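Home Kitchen Cleaning Storage Workshop Garden Search

Snack bags, half bags and crumbs: pantry tips that work in a small house

4 min read

Chip bags end up everywhere here. On the dresser, on the floor, behind the couch. Quick list, mostly dry goods, written between loads of laundry so forgive the shorthand.
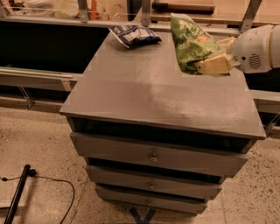 Closing bags

Clothespins. Cheap wood ones, the spring kind. Fold both top corners in to make a point, roll the point down three times, pin. Holds better than a straight roll.

Binder clips work too but they rust if you keep them near the stove. Ask me how I know.

Big family size bag: press the air out from the bottom up, not top down. Top down just moves it around and then you crush everything.

Rubber bands, no. They dry out and snap. Plus you lose half the chips getting them on.

No clip at all? Roll the top down tight, flip the whole bag over and stand it on the roll. Good until bedtime, not much longer.

Stale chips

Spread on a sheet pan, one layer, 300 degrees, five minutes. Let them cool all the way before you taste one. They crisp up as they cool. Same for crackers and pretzels. Tortilla chips can go a bit hotter.

Microwave in a pinch: paper towel under, 20 seconds, wait, 10 more if needed.

If they smell like old oil or crayons they're not stale, they're rancid. Trash. The oven won't fix that.

Crumbs from the bottom of the bag

Keep a jar going in the freezer. Everything salty goes in together, plain chips, crackers, the last of the pretzels. Nothing sweet, nothing with the bright orange powder unless you want orange chicken.

Uses:
- top of mac and cheese, last ten minutes only, burns fast
- coating for fish or chicken, half crumbs half flour
- meatloaf instead of bread, cut the salt way down
- on tomato soup

Crush with a rolling pin while still in the bag. Leave the top open an inch or it pops and you're sweeping. Which I was, on Tuesday.

Where to keep them

Not above the fridge. Warm up there, the oil turns quicker. Not next to the oven either. Low cabinet away from the dishwasher is best, ours steams up the one beside it somthing awful.

Stand bags up in a shoebox like files in a drawer. Front of each one facing you. You see what's open and stop opening a second one. Open bags in front, sealed in back, and when you shop put new ones behind.

I had a Takel bin with a lid for this, lid cracked the first winter. Replaced it with a plain dishpan. Fine. Better really, no lid for anybody to leave off.

Onions and potatoes somewhere else completely, and not with each other. Potatoes sprout.

Flour, rice, oats

Decant or don't, but cut the cooking directions off the box and tape them inside the lid. Date on masking tape on the bottom. Not on the side, it gets greasy and slides off.

New flour goes in the freezer 3 days before it goes in the canister. Takes care of any bugs. Let it come back to room temperature still sealed so it doesnt sweat.

Never pour new on top of old. Dump the old out, wipe, new in, old back on top.

Brown sugar gone hard: slice of bread in the container overnight. Take the bread out in the morning. I forgot mine till July once.

Cleaning up after snacks

Greasy fingerprints on painted or smooth furniture: drop of dish soap in a bowl of warm water, cloth wrung out hard, wipe, then a second cloth with just water, then dry. Skip the spray polish, it leaves a film and the next fingerprint shows worse.

Crumbs in drawer corners: old dry paintbrush, one inch. Brush to the front, then vacuum. For the runners underneath, pull the drawer out if you can. Most have a little lever on each side, one goes up and the other goes down.

Crumbs in carpet, vacuum before you wet anything. Wet chip is paste.

Oil spot on cloth or a rug: cornstarch, leave it an hour, brush off, repeat. Then soap.

From the mailbag

Cleiton Arruda wrote in to say he uses the cut-off spout from a soda bottle. Push the bag top up through the neck, fold it out over the threads, screw the cap on. Tried it with rice, very good, pours nice too. Thick chip bags won't go through the neck so stick with the pins for those. Wash the spout and dry it overnight first. Rice sticks to one drop of water.

Next week jars and how to get the label glue off.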